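Trarkness bag packing set, README

Put together by Noelia Sarmiento and Masaru Iwasaki. Last touched Sat 6 February. Still rough, sorry, will tidy when the paper is in.

What it is
Teleoperated two-arm episodes, packing a takeaway order into a paper bag. 164 episodes in this release. Used for the re-grasp work (Wuvetti policy, see the methods note from Renji). Idea in short: predict the next grasp and a "give up and retry" flag together, from the same head.

What's in each folder
- joint states, both arms
- gripper opening
- video, fixed camera plus wrist
- task text, one line, plain English
- retry labels, done by hand

Retry labels: 1842 in total. Ferenc did the first pass, Kohei checked. They disagreed on 14, those are marked "unsure" and left out of training. Don't put them back in without asking.

Layout changes between episodes. Bag stays near the middle, cups and lids move. Arms are on the front rail throughout.

Views of the cell, bag open on the table:
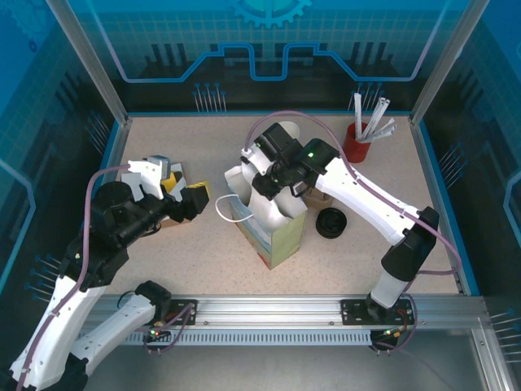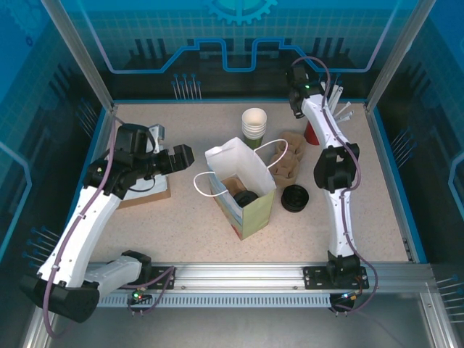 Known problems
Gripper opening is in the wrong units for the July batch, multiply by 2. Bag handles fool the grasp head, it likes to go for the cord. Wrist video drops frames when both arms move fast, timestamps are still ok.

Held-out split is by layout, not by operator. If you want it by operator, the ids are in the metadata but you will have to make teh split yourself.

Not tested on any other cell. Questions to Noelia, labels to Ferenc.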